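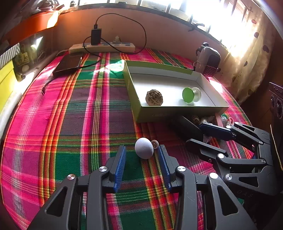
Górecki plaid tablecloth: six months on my table

Reviewed by Lena Zieliński

I own a loud tablecloth now. Bright pink, emerald green, deep red, orange, and a thin yellow stripe running through it in case the rest was too subtle. I bought it in July from the Lirna shop on Mesgate for $45, which my sister says is a lot of money to be shouted at by a table.

What I wanted was something for the back-room table, where the kids and I sort whatever has come home in coat pockets. A walnut, a snail shell, a foam ball of uncertain parentage. The old cloth was cream linen and every crumb on it looked like a personal failing. On this one a tiny pale snail shell still shows up fine, especially against the green, but a toast crumb vanishes completely. I consider that the main feature.

The weave is tight and has some weight to it. Put a cardboard tray on it and the tray stays put, even when small people are digging through it with both hands. The foam ball also behaves itself better than it did on bare wood, where it spent most of its time under the radiator. Bottles are another matter. A plastic bottle will lie on its side quite happily until someone leans on the table, and no fabric on earth is going to fix that.

Washing: the label says cool and separate. I obeyed for the first wash and the water came out the color of weak cranberry juice, so please do obey. After that I got lazy and have now put it through 8 loads with dark towels. The pink is as pink as ever. It did shrink a little lengthwise, enough that the drop on the short ends no longer matches, and the hem on one side has started to ripple. Ironing helps for a day or two.

We get strong sun on that table in the afternoon and I expected a faded patch by Christmas. Nothing yet — I've checked by folding a shaded corner over onto the sunny part, like a person with plenty of free time.

Complaints. It only comes in two sizes, and neither fits a normal table without some negotiation. The folds from the packaging took three washes to leave. And you can forget about putting a patterned plate on it unless you enjoy a headache with your soup.

There's a bigger version for $121 on the Grerkside site, in the same plaid. I looked at it for a while and closed the tab. One wall of that room is still plain and I'd like to keep it that way.

Four stars out of 5. The missing one is for the hem.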